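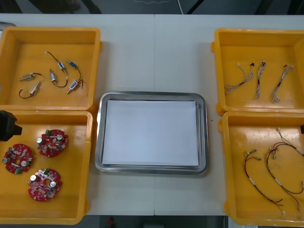 Does the order in which parts are fetched affect how often a two-arm cell fails to complete a kit? The order matters a good deal when wired parts are involved, and much less when every part is rigid.

4.2 Effect of picking order

Figure 3. Kitting station before a trial. Solenoids and round circuit boards are held in the left-hand bins, wire harnesses in the right-hand bins. The paper-lined steel tray between them receives the kit.

The trials reported in this section were carried out at the Varkby site in November, using the layout in Figure 3. Each trial asked the Rukdale controller to move one part of each type from its yellow bin to the central tray. The bins stayed in the same positions throughout, and only the picking order changed. Two orders were compared. In the rigid-first order, the circuit board was placed before any part with a wire attached. In the wire-first order, the harnesses were placed first and the board last.

We ran 400 trials in each order. A trial was counted as failed if a part was dropped outside the tray, or if a part already placed was dragged from its position by a later one. The second kind of failure made up most of the difference between the two orders. A harness laid in the tray early tended to spread across the space needed for the board, and the gripper then caught a loose strand as it withdrew. Solenoids caused the same trouble less often — their leads are short — but they could not be treated as fully rigid.

The grasp model was the same in both conditions. It had been trained on almost 2000 labelled grasps from the Trorkwood set, which contains few twisted harnesses, and we made no attempt to correct for this. Grasp failures inside the bins were therefore recorded separately and are discussed in Section 4.3.

Following Cho, we also tested a waiting period of 6 seconds after each harness was released, so that the wires could settle before the next pick. The pause reduced dragging in the wire-first order but lengthened every cycle, and it had no measurable effect in the rigid-first order. The remaining experiments use the rigid-first order without a pause.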